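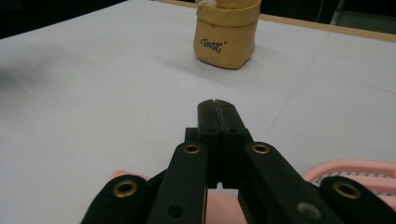 Unit 4: Access and Visitor Capacity at Hill Sites
Course notes, F. Moynihan

Case site: Fodstead chapel, on the ridge above Pirncombe. Elevation 945 meters. The site is reached by one paved road and one footpath. There is no rail link.

Terms

Access capacity: the number of people who can arrive at a site in one hour by all routes combined.
Site capacity: the number who can be on the site at one time under the posted safety limit.
Dwell time: the period between a visitor's arrival and departure.

Site capacity at Fodstead is 70 inside the walls. On a feast day in August the total reaches 2000. The two figures measure different things and should not be compared until dwell time is known.
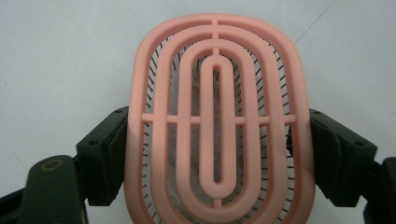
Dwell time is taken from gate counts in and out. Where only the entry gate is counted, use the bus return times as a substitute and state this in the report. Vukčević treats drivers and bus passengers as separate groups. Use the same split in your tables.

Fog closes the upper road without notice. Record closures in a separate column and leave those hours out of the hourly mean.

Reading: Sternomov, chapter on mountain roads. Skip the section on tolls.

Assignment: calculate the longest mean dwell time that keeps Fodstead within its limit on a feast day. Assume even arrivals and show all units.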